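Finished clearing out my late aunt's apartment on Saturday. Posting what I learned about getting rid of things in a city building, in case it saves somebody a weekend.

The lease ran through the end of the month, and the management company, Stovard, wants a unit "broom clean." I asked what that means. Floors swept, fridge empty, no furniture, no trash in any room. Nail holes are fine.

Call the city before you do anything else. Our bulk pickup has to be booked, and the first open slot was nine days out. They take six large items per address. A mattress counts as one item and so does the box spring.

Mattresses have to be in a sealed plastic cover or the crew leaves them on the curb. Hardware stores sell the covers. Buy the thick one. The thin one split on the stairs and I had to go back.

Kitchen trash was the slow part. Open jars, spices from years ago, half bags of flour. Our building has a chute, and anything bigger than a kitchen bag gets stuck in it, so it was small bags and a lot of trips down the hall.

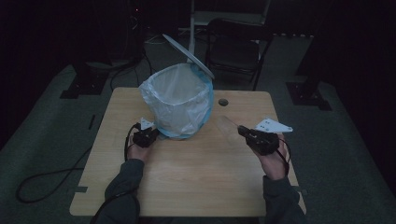 Burkia replied that in their town food left in jars has to be scraped out before the glass goes in recycling, and the hauler tags the bin if it isn't. Same here. I rinsed the ones that came clean and threw out the rest. The honey took hot water and a long soak.

Medicine does not go in the trash or down the toilet. The pharmacy near me has a drop box in the lobby. Pills can stay in the bottle, but black out the name on the label. They would not take needles or the inhalers. The county takes those at the hazardous waste site.

Paint is its own problem. There were two cans of latex under the sink, both mostly dried up. If it's solid all the way through, it can go in regular trash with the lid off. If it's still liquid, stir in cat litter and leave it overnight.
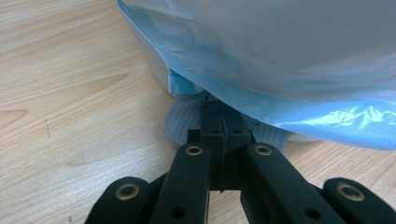

Oil paint, bleach, drain cleaner and batteries all go to the county site. It's open Saturdays until noon and you need something with your address on it. I brought an electric bill.

Paper took longer than I planned. I kept tax returns, the will, anything from the bank and anything with a seal on it. The rest went to a shredding place that charges by the box.

Clothes and dishes went to the thrift store. They turned down the microwave and the pillows. Call first and ask for the list.

Walkthrough is Thursday morning. I still have to drop off the mailbox key and cancel the internet, and they want the modem back in person.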